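Can a robot fix your old computer yet?

I went out to Wutasum in October expecting to be sold something. The woman who runs the bench there, at a small refurbishing outfit called Skovier, had other ideas. "Please don't write that it's nearly there," she said, before I'd even got my coat off.

Skovier takes in retired office desktops, 319 of them this year, and she'd love a machine to handle the boring bits – drives, memory, processors. 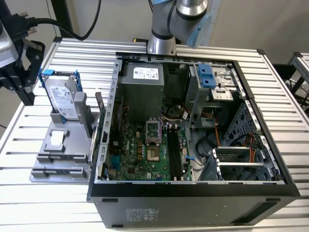

So what's the holdup? "Cables," she said, and laughed. "A drive in a caddy is lovely. It's a box, it has flat sides, it goes where you point it. A cable's somewhere different every time you look."

I asked about speed and she pulled a face. She can swap a drive in 60 seconds while talking to someone on the phone. The arms take their time, and she says that's fine by her, so long as she's free to do something else. "I don't race my dishwasher either."

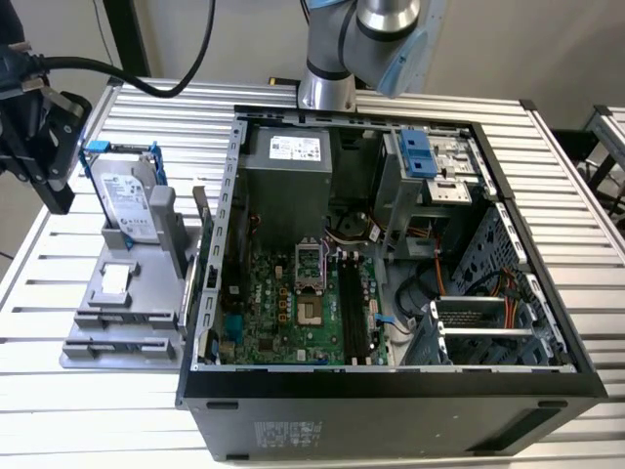
Then there's the processor socket, the part that makes her nervous. Those little pins bend if you so much as breathe on them (I've done it, at my own kitchen table, and I'm still sore about the money). She wouldn't trust a gripper in there without a person watching. Give it 2 or 3 years, she reckons, and ask her again.

And chores at home? She has a teenager, so she's given it some thought. "Folding laundry is all cable, if you see what I mean. I'd take a robot that could find the other sock."

She had a pallet from Dundness to unload after that, by hand, so I held the door.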